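Cleaning and Descaling a Rice Cooker with a Steaming Insert
Kitchen maintenance notes, revised in January

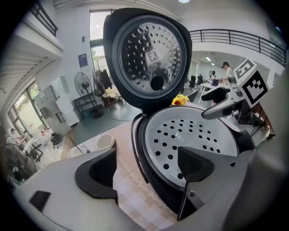
Before you start

These instructions cover electric rice cookers with a hinged lid, a perforated metal plate on the inside of the lid, a removable inner pot and a perforated insert for steaming. Part names vary between manufacturers. If your manual disagrees with anything on this page, follow the manual.

Unplug the cooker and let it cool with the lid open. Allow at least 22 minutes after the keep-warm setting has been switched off. The metal plate holds heat longer than the outer shell does, and water trapped behind it can still scald.

You will need:

Dish soap
A soft sponge (no scouring side)
A narrow bottle brush or an old toothbrush
White vinegar or food-grade citric acid
Two lint-free towels
A wooden toothpick

Removing the parts

1. Open the lid fully until it stands on its own. Do not hold it half open while working, as this loads the hinge.

2. Lift the steaming insert straight up by its rim. If it sticks, starch has usually dried between the rim and the pot. Lay a damp towel along the edge for a few minutes and try again. Do not pry with a knife.

3. Take out the inner pot with both hands and keep it level.

4. Check whether the lid plate detaches. Many are held by a tab or a center grommet. If there is no obvious release, treat the plate as fixed and clean it in place.

5. Remove the steam valve if the manual says it comes off. Note which way it faces before pulling it.

Washing the insert

Starch collects in the holes of the insert and narrows them, which slows steaming. Soak the insert in hot tap water with a little dish soap until the film turns soft and slippery, then brush it from the underside so the residue is pushed out the way it came. Hold it up to a window. Any hole that does not show light needs the toothpick.

White plastic inserts pick up color from carrots, turmeric and sweet potato. Staining does not affect use. Bleach is not recommended.

Cleaning the lid plate

Detached plate: wash as above, rinse both faces and stand it on edge to drain.

Fixed plate: wipe with a well-wrung sponge, following the rows of holes. Excess water will run into the lid cavity and drip out during the next cycle – wring the sponge again if you see beads forming. Finish with a dry towel.

The valve traps the thickest deposits. Rinse it under running water, brush the opening and shake it dry. A valve that smells sour after washing should be soaked in diluted vinegar and rinsed twice.

Descaling

Chalky spots on the inner pot are mineral scale. Fill the pot to its midpoint with water, add 5 teaspoons of citric acid and heat to 65 °C, measured with a kitchen thermometer. Switch off, wait until cool, pour out and rinse. Check the manual first if the pot has a nonstick coating.

Jussara Peixoto, who tested this procedure on her own cooker, uses vinegar in place of citric acid and reports the same result with a stronger smell.

Drying and reassembly

Wipe the heating plate at the bottom of the body with a dry towel only. Remove stray grains, which hold the pot off the surface and cause uneven cooking. Dry the outside of the pot completely before putting it back.

Refit the valve, then the lid plate, then the pot and insert. Close the lid and listen for the latch. If it springs back, the plate is probably not seated.

Frequency

Insert, pot and lid plate – after every use.
Valve – after every use if you cook porridge, otherwise weekly.
Descaling – when spots appear.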